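# Cleaning toy blocks and brick walls

I love a toy-washing day! Once the play table is cleared and the sink is full, even the most battered wall pieces come up looking cheerful again, and the whole job fits into a Sunday morning with the radio on.

Start by sorting. Anything with batteries, stickers, felt or bare wood goes in its own pile and gets a wipe with a barely damp cloth. Plain hard plastic can go straight into the bowl - warm water, not hot, and a small squirt of dish soap. Let it all soak for 10 minutes while you shake out the storage bin (ours is a big old Funberg tub, and the crumbs in there are unbelievable).

Molded brick texture is my favorite thing to clean, because the difference is so satisfying. Dust and old snack settle in the little mortar lines, and a sponge skates right over them. Use a soft toothbrush and follow the rows sideways first, then go up and down the short joints. On teal and red pieces like ours, the grime hides until you tip them toward a window.

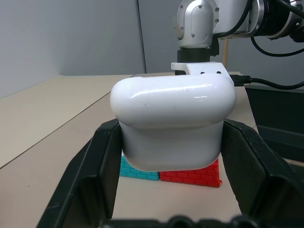 Kieran Lynch wrote in to say he skips the brush altogether and puts his kids' brick walls in a mesh laundry bag on the top rack of the dishwasher, cool cycle, no heated dry. He has done 22 pieces that way and only lost the shape on two thin ones.

I tried it, Kieran, and it's great for the chunky stuff! I'd still do thin or hollow pieces by hand, and check the maker's care notes if you have them.

Smooth, glossy white plastic wants gentler treatment. Gray scuffs usually lift with baking soda and a few drops of water:

- Mix to a loose paste and dab it on with a fingertip.
- Leave it for 5 minutes.
- Rub in small circles with a soft cloth - no scouring pads, they kill the shine.
- Rinse well and buff with a dry towel.

For drying, stand wall pieces on edge on a towel and turn them after an hour. Hollow ones hold water longer than you'd think, so give them a good shake over the sink and leave them overnight before they go back in the tub.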